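Wubit Adugna has heard that the home robot is two years off for as long as she has been testing them. "It's always two years," she says.

Her job at Girkatton is to check what suppliers claim. The latest, Clavik, said its software could clear a table. She ran it 593 times in simulation. "It did fine until I moved the chairs."

Would she pay $4,000 for one? She laughs. "To carry a teapot? No."
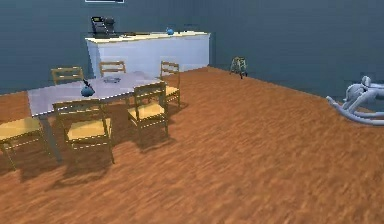

Simulated rooms flatter the machine, she says, and buyers rarely ask how many of the good numbers came from one. "A real kitchen has crumbs and a kid in it." Shop floors are easier, but she has yet to see a robot there work a full shift without somebody standing by. "Ask me again in April."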